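Count the Empty Seconds
Opinion
Roswitha Rainer
October 5, 2026

Papers on learning manipulation from hand-held grippers have settled on a common way to report data: number of demonstrations, number of tasks, total hours. I think the last figure is close to useless as it is now given, and that authors should replace it with two figures, contact time and free time, measured per gripper.

The case rests on a small result from our own work. In June we retrained the Hamorik policy on a two-handed insertion set of 265 demonstrations. The first run used every recording from start to stop. The second used the same recordings with the free segments trimmed, where a free segment means any stretch in which neither gripper was within 3 cm of an object. Everything else was held fixed, including the number of gradient steps. Over 100 trials per policy, the trimmed version was faster to first contact and worse at recovering from a missed grasp. When it missed, it tended to close again in the same place. The untrimmed version backed off and came in again.

One reading is that free motion is where the policy learns to retreat. Another is that trimming made the data set smaller and the policy simply overfit. We cannot separate the two with a single task, and I would not ask anyone to change their training on the strength of it. The point is narrower. Two data sets with the same total hours can differ widely in how those hours are divided, and a reader has no means of telling.

The usual objection is that segmentation depends on a threshold, so the numbers would not compare across labs. That is true. It is also true of success rate, which depends on what each lab accepts as success, and we print that to a decimal place. A stated threshold with an imperfect number is more use than an hour count that mixes approach, grasp, transport and idle waiting. Both the Ridus and Lurel formats already store gripper width and pose at every step. Computing a rough split from them, with object positions added by hand for a sample of the recordings, took one person four days.

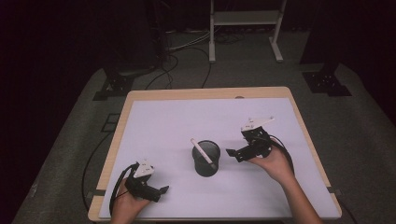
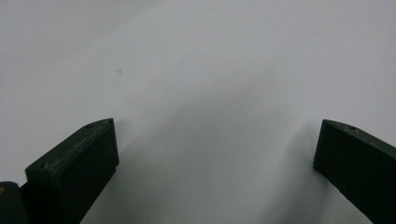
Per-gripper accounting matters more than it may seem for two-handed work. A split taken over the pair hides the case in which one arm does the task and the other waits, and the policy then learns a waiting arm. Even with both grippers brought up to the same cup, the one on the right can be closer to it than the one on the left, and a single label for that moment discards the difference. The view at the gripper has its own problem – two fingers over plain white offer the image encoder very little from which to estimate motion, so long free segments of that kind should be reported for the wrist stream on its own. I would accept a table with four entries: contact and free, left and right. Reviewers could start asking for it now, and the authors already have the logs.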